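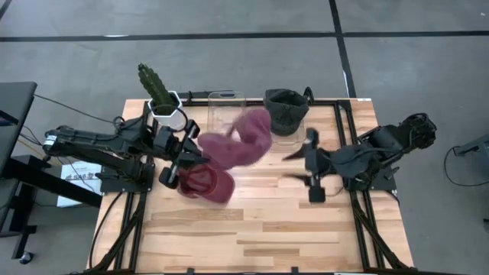
Cap folding, how many demos is enough?

zatia_bench
Two arm setup, teleop, red caps. 228 episodes since Wednesday, policy still grabs air half the time. Keep going or change somthing?

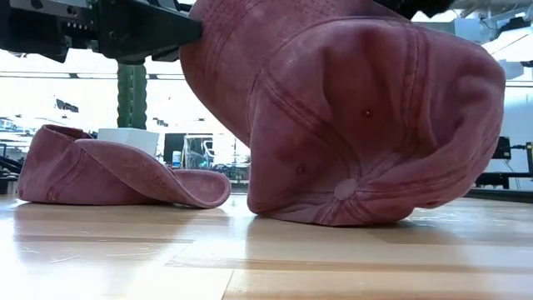

songbird39
Keep going. We needed 563.

pastell
Disagree. More of the same wont help. Move the cap every take, odd angles, odd colours. 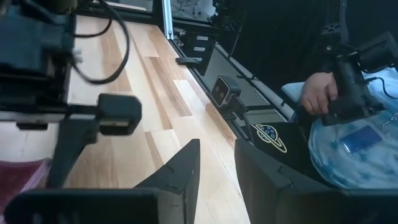 zatia_bench
Same operator all week tho. Matter?

songbird39
Nah

pastell
Yes it does. Swap drivers every 12 takes. And keep teh fumbles, label them.
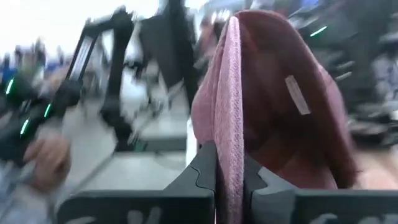
Re: keep the fumbles??

mostalora
No. Bin them.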